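**Wallik No. 76 Table Cover**

A tablecloth for people who own a table they're slightly embarrassed by. We include ourselves. The table in our front office was bought for a wedding, used for a yard sale, and has spent every year since holding up a printer.

The No. 76 is a plain woven cover with enough weight to stay put when someone opens the door. It has a two-inch hem on all four sides and mitered corners, which took us most of November to get right and which your guests will never once mention. It comes in Sage, Oat, Slate, and a red we named Saludo after the street our first shop was on. The red sells mainly to churches and one very loyal pizza place.

**Which size**

Measure the table. Then measure it again with the leaves in, if it has leaves, and be truthful about whether you ever use them. Add 16 inches to both the length and the width for an everyday drop of eight inches per side. For a buffet or a craft fair, where you want to hide the coolers and the cardboard boxes, go to the floor-length cut.

- Small: 52 x 52 in.
- Medium: 60 x 84 in.
- Large: 60 x 120 in.
- Floor-length, 6-foot table: 90 x 132 in.
- Floor-length, 8-foot table: 90 x 156 in.

Round cloths are made to order through our sister line, Randon. They take longer, and Teodoro Dimaculangan, who cuts them, will call you if your numbers look wrong. He is usually right and not especially gentle about it.

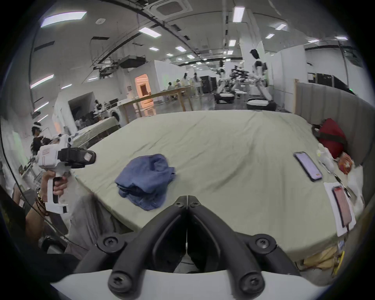
Do I need to iron it?

Only if creases bother you. Take it out of the dryer while it's still a little damp, spread it on the table, smooth it toward the edges with your palms, and most of the fold lines will drop out overnight. For the stubborn ones, use a medium iron on the wrong side.

**Washing**

Cold or warm, with like colors. The Saludo red should go in alone for its first two washes unless you have always wanted pink towels. Skip the bleach and the fabric softener. Softener leaves a coating that makes the cloth shrug off water for a week and then hold on to gravy forever.

Candle wax: let it harden, lift off what you can with a butter knife, then iron the rest into a paper bag. Red wine: cold water, right away, and stop rubbing.

Expect the cloth to shrink by an inch or so in length the first time through. The sizes listed are before washing.

**Bulk orders**

Halls, caterers, and schools can order by the case under part number 3188. The minimum is 12 covers in one color. Our last run was 3000 pieces, and 700 of those were Slate, so if you are flexible on color, Slate ships first. Please be flexible on color.

**Returns**

Unwashed, within 60 days, in any box that closes. We resell returns at a discount under the Drukus label, where the only difference is the tag and a fold that isn't ours.

Clips, weights, and the matching napkins are sold separately. The napkins come in sets of six and don't come in red.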